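Notebook - sourdough bench, Gukwood starter trials
July, 7:40 am

Opened the jars and the new feed has worked beautifully! Jar 2 (rye and white, half and half) had climbed well past the rubber band and the top was all domed and bubbly, smelling of green apples. Jar 1, the plain white, got there too but slower, and it had a thin gray layer on it that I stirred back in. So the rye stays.

Feed as of this morning: 153 g flour mix, same weight of water, 3 spoonfuls of old starter. I know the spoon is sloppy. It's the dented one from the Sardale kitchen, and if anyone swaps it for another please write it down here.

Flour is from the Fledbridge mill, the coarser bag. It drinks a lot more than the last one did. I kept thinking the dough was too stiff and then after the rest it was lovely, stretchy all the way to my elbows - next time I will leave it alone before adding water!

11:15 am
First two loaves shaped. The Dai basket leaves a nicer pattern than the cloth-lined bowl but it grabs the dough unless you really rub rice flour into the grooves. Lost some skin off the top of loaf A that way. Loaf B dropped out clean.

Crumb on A is tight near the base and open above, so I think I cut the final proof short. B is the best thing to come off this bench so far, thin crackly crust and a proper sour finish. Ate the heel standing up with too much butter.

Question for whoever bakes next: does the kitchen get warm enough by mid-morning to skip the proofing box? I'd love to try. Bright sun makes me hopeful, but I haven't put a thermometer out yet.
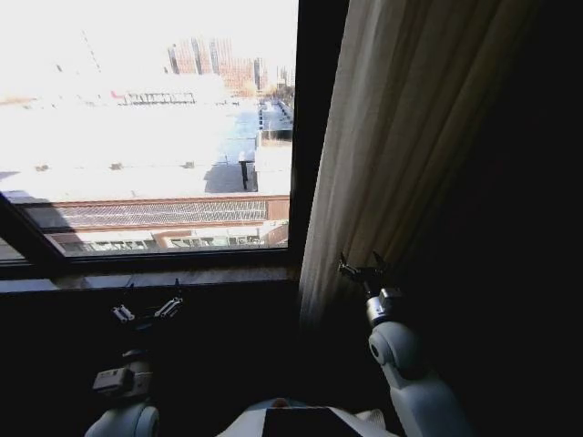 Strong sun over the rooftops, high-rises behind.

To do: thermometer, more rice flour, label the jar lids (both say "white"). Try a longer cold proof with B's recipe and score it deeper. Jar 2 gets fed again at 6 pm.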